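Kanix suturing trainer: 12 months in the skills lab
Reviewed by Gemma Zanetti, 27 May 2020

We put the Kanix in at Asdale last January, next to the old bench boxes. It runs two instruments over a practice pad, and a trainee can drive both or hand the needle passes to the software and supervise.

Knots are its strong point. The spacing comes out even and the thread tails are trimmed short enough for my liking. Pads cost more than the foam ones we had, and the jaws need cleaning after every session, which adds to the techs' day.

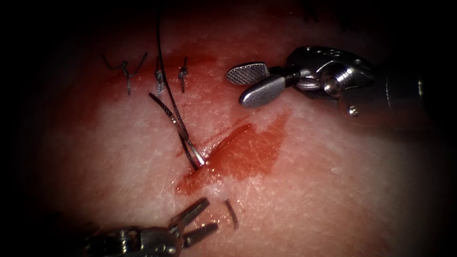

Darragh Rafferty disagrees with me about the supervised mode. He says his trainees at Staltville now watch more than they sew, and he has gone back to making them do 100 stitches by hand before they touch the console.

I take his point. Our rosters have changed too. One instructor used to stand at each bench and now one covers three, so the juniors get more practice time and less talk. Two of our senior techs have moved from setting up benches to checking logs. One likes it and the other has asked for her old job back.

The console seat is poor and doesn't go low enough for shorter staff. Software updates take the unit out for a full afternoon. Support answered within a day both times we called.

I'd buy it again for a centre with a steady intake. A smaller lab should ask for a loan unit first.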